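Last updated: 22 May 2020

Setting up and looking after a hand-held gripper for bedding work

By Korkor Abubakari, Pandstead workshop notes

The Hidley manual says the gripper needs "no routine adjustment" on soft goods. I don't believe it, and neither does Hongmei Tian, who rebuilt two of ours in February. Sheets and duvets are hard on jaws. What follows is what we do before a bed session. Some of it may be superstition, and I've marked the parts I'm unsure of.

1. Check the jaws with the power off

Close them by hand and look at the gap against a window. Light showing at one end means the pads have worn unevenly. Swap both pads, even if the other one looks fine. The manual lets you replace one. We tried that and had a crooked grip for a week.

Pick the lint out of the hinge with tweezers. Compressed air mostly drives it in deeper.

2. Set the closing force

The factory setting is 7 on the dial. It's too high for jersey, and I suspect it was picked to look good in a demo. Start at 4 and go up only if the cloth slides. A stretchy sheet gathers into a rope once you pull it, and a rope is much thicker than the flat hem you tested on, so test on both.

3. Do a pull across the bed

Take hold of the cloth and draw it sideways over the duvet. Keep the tension steady and let the rest of it trail. You want to see a tight strand right up to the jaws, like the blue one here, with the slack hanging clear of the hinge. 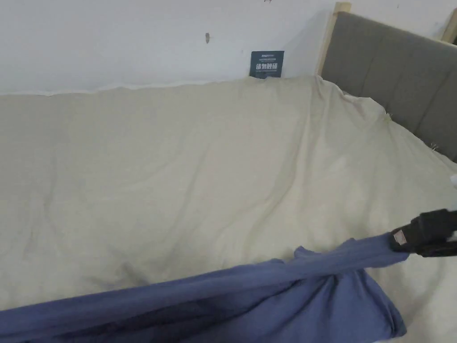 4. Look for snags

Loose threads at duvet seams are the main nuisance. Trim them before you start. One thread wound into the hinge will feel exactly like a failing motor, and Conall Phelan once ordered a motor on the strength of it.

5. Log the cycles

Our pads were changed at 457 cycles last time. Kwofie, who supply them, quote a far longer life, with no word on what fabric they tested. Write down your own number and trust that.

6. Recheck the zero

Open and close the jaws four times, then read the zero again. If it has moved, redo step 2. I'm not convinced the reading means much when the gripper is cold, but Hongmei swears by it.

Greasing the hinge is in the manual too. We stopped, having found that it left marks on pale covers and made no difference to the action.

This site uses cookies to remember your settings. Accept | Decline

© 2020 Pandstead. Contact us | Back to top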